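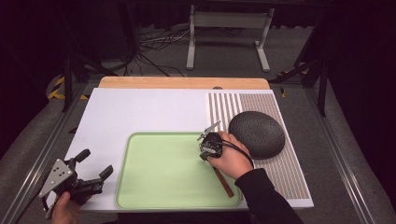
KASOSTON, August 16, 2021 – Teaching a robot to do a small household job usually begins with the robot itself, parked in a laboratory and waiting its turn while one person at a time guides it through the motions. The Dekar Robotics Lab in Kasoston is very happy to share results today from a project that starts somewhere else entirely, with a pair of grippers that people simply hold in their own hands.

The project is called Berisha, and it has kept a good part of the lab busy (and cheerful, most days) since last fall. A person sits or stands at a small work surface, takes a gripper in each hand, and goes through a short task in whatever way feels natural, picking things up, setting them down, pushing them into place. The fingers on the handheld grippers match the fingers on the lab's two-armed robot, so what the person does with them is something the robot can later try for itself. The movements are recorded along with video, and a learning program works out from those recordings how the job is done.

In the study released today, the team collected 603 demonstrations of five tabletop tasks, all of them performed by people holding the grippers and none of them by steering the robot. The program trained on those recordings was then handed over to the two-armed robot, which had never been moved through any of the tasks before. Across all of the test runs the robot finished the job 69 percent of the time. We are delighted with that number, and we also know very well that it leaves plenty of room to grow, so please do read the section on failures in the full report, which is the longest one in it and, we think, the most useful.

A few words on what went into those tests. Every task used everyday objects and a tray, and the starting positions were changed before each run, so that the robot could not get by on memory alone. The simplest task, lifting a rounded object and placing it in the tray, went well from the first afternoon. The hardest called for both grippers at once, one holding the tray steady while the other picked up a thin stick lying flat, and that is where most of the misses came from. Thin things are hard to get hold of! Our own people fumbled them too while recording, and the team decided to keep those fumbles in the training set, recoveries and all. When they were taken out for comparison, the robot did noticeably worse on that same task, and it seldom tried again after a missed grasp.

We also learned a good deal about the people doing the teaching. The 10 demonstrators who took part came from inside and outside the lab, and most of them were comfortable with the grippers after a short practice session. Several asked for a lighter handle, which our workshop has already begun drawing up – the left hand in particular seems to get tired first.

The grippers were built together with Femetico, our longtime partner for machined parts, whose patience through many rounds of finger shapes deserves a very warm thank-you. The finger now in use is slimmer than the one we started with, and it has made a real difference when reaching over the rim of a tray.

The full report, the recordings and the drawings for the grippers will be free to download from the Dekar Robotics Lab website beginning in September. Schools and other research groups who would like to build a pair of their own are welcome to write to us ahead of time, and we will gladly pass along a parts list and whatever advice we can offer.

About the Dekar Robotics Lab
The Dekar Robotics Lab studies how robots can learn ordinary handwork from people. It is based in Kasoston and works with industry partners on grippers, sensing and learning methods for two-armed robots.

Media contact
Press Office, Dekar Robotics Lab, Kasoston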